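Household Tips: Teaching an Arm to Handle Cloth Without Losing Your Weekend

I've been writing little control scripts for gripper arms in my workshop for a while now, and fabric is still the thing that eats my evenings. Boxes are easy! Cloth is a pain. So these are the tips I wish I'd taped to the wall back in May.

First tip – light before code. I spent ages tuning the color threshold in Everum (the vision tool I use) when all I needed was to move a lamp. A pink cloth on a cream surface separates nicely, but the edge goes mushy wherever the cream washes out. Check the brightest patch near the fingertip before you touch a single slider.

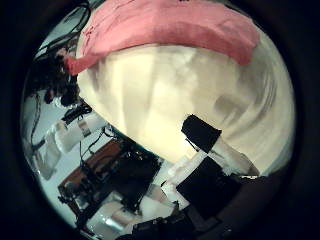
Next, keep your approach heights in one file. Mine were scattered over 11 scripts, and every time I changed the fingertip I missed one. Now there's one settings file, and I put a comment next to each number saying what I was thinking that night.

Slow the last bit of travel down, too. I run the approach at full speed and then drop to 12 percent for the final stretch. Kutotar, my planner, lets you set that per waypoint, but it's hidden under "advanced" for some reason (look for the tiny gear).
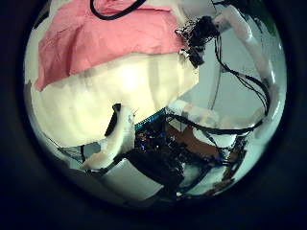 If your planner keeps picking weird paths, give it your cables as a fat keep-out zone. I used skinny cylinders at first and they were useless – cables sag, they swing, they don't stay where you modeled them. Fat boxes, done.

Save your logs with the settings file copied into the same folder. I keep up to 30 runs and then clear out the boring ones. And restart the camera node before a long session, even if it looks fine. Mine gets laggy and I always blame my own code first.

Next time I'll get into folding corners, once I've fixed my corner finder.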